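4. Data Collection and Wrist-View Results

4.1 Setup

All episodes used in this section were recorded from a camera at the wrist of the arm, looking out over a two-finger gripper. We did not add an overhead or chest view. Earlier work in our group used both, and the policy learned to lean on the wider view even when the wrist view held everything it needed. With one camera the question becomes simpler: how much of a room can a policy read when the gripper itself fills the bottom of every image?

We chose bathrooms because they are hard for this kind of camera. The walls often have one repeated pattern and few corners, and clear panels let the same pattern show through from behind. Depth estimates from a single view tend to slide on such surfaces. In the Altico split, which holds 3738 episodes, we kept each episode that began with the gripper in free space and at least one shower fixture in view. Labels were drawn by hand on the first image of each episode and then carried forward by the Mallet tracker.

Each label belongs to one of 8 classes, among them door handle, hose, valve, panel and frame post. The gripper has its own class and is masked before training. Agathe Aubert checked the labels on a held-out set of 100 episodes and corrected the hose class most often, mainly where it passed in front of a rail or behind a panel.

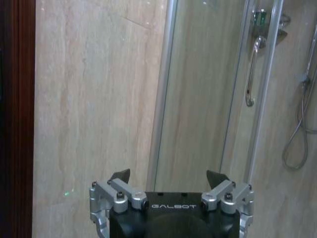 BORINE TEST SITE, January

Figure 2. Wrist view with the gripper open in front of a curved glass shower enclosure. The long chrome handle is on the door; the hose and valve lie farther to the right.

Figure 2 shows why the class set needed care. The handle, the posts and the hose are all silver or chrome, and a color cue alone does not separate them. The tile pattern continues through the glass with only a slight tint, so a model that looks for a change in texture finds very little at the panel itself. What remains is the metal framing. In our labels the panel is therefore defined by its posts, and a panel with no visible post is left unlabeled.

4.2 Effect of masking the gripper

We trained 2 versions of the Fivden policy on the same episodes. The first saw the full image. The second saw the image with the gripper pixels replaced by the mean color of the batch. Both used the same learning rate, the same number of steps and the same action head.

The masked version placed its predicted grasp point on the handle more often in the held-out set. The full-image version made a particular kind of mistake: it put the grasp point on a frame post close to a finger, as if the finger and the post were one object. Opening the gripper wider before the first prediction made this less common but did not remove it.

Masking had a cost. Once the fingers were close to the handle, the masked policy could no longer see how the two lined up, and its last corrections were worse — sometimes by enough to miss the bar. We now apply the mask only in the approach phase and drop it when the predicted distance falls under a fixed threshold. The threshold was set once, on training episodes, and was left alone for all results reported in Section 5.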